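Questions I Get About the Clear Bin System

I'm Tarek Hattar, and I write about keeping small tools where I can find them. The same questions keep landing in my inbox, so I've put my answers in one spot. Last updated 3/31/23.

Why clear bins? Didn't you use to love drawers?

I did! I had a lovely set of drawers and spent half my Saturdays opening the wrong one. With a see-through bin I just look. I started with a single Pletton bin on the table, put one little box of hardware in it, and never went back to the drawers.
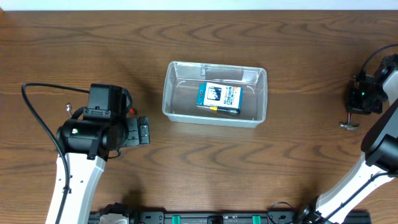
Do you take things out of their boxes?

Mostly no. If something came in a small printed box, it stays in the box until it's nearly used up. The label tells me the size, and I've bought the wrong size enough times to care (five trips to the store for one shelf, don't ask).

What about screwdrivers?

The small ones go in a bin, lying flat. I like a handle with some bright yellow on it, which I can spot through the plastic from across the room. Big screwdrivers hang on the wall in the garage — they'd only hog the space.
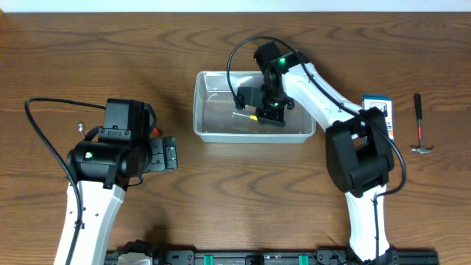

Does the hammer get a bin too?

Nope. A claw hammer is too long for a shallow bin and too heavy for a flimsy one. I tried it last August with a Gerko tub and cracked a corner. Now it lies on the table, well to the right of the bin.

How do you sort a whole pile without losing the afternoon?

I empty everything onto the table first and line it up in a row, bin included, with a bit of wood showing between things. Then I pick up one item at a time and decide.

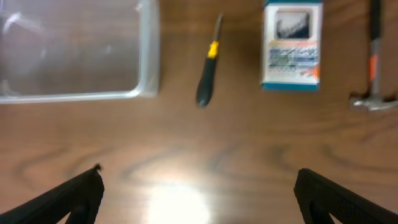 I give myself up to 40 minutes, and whatever's still out when the timer goes gets its own bin with a question mark on the lid. My wife calls it the guilt bin. It does get emptied, just slowly.

Do I need lids?

Only if you stack. Mine sit on an open shelf, so most of the lids live in a bag behind the paint.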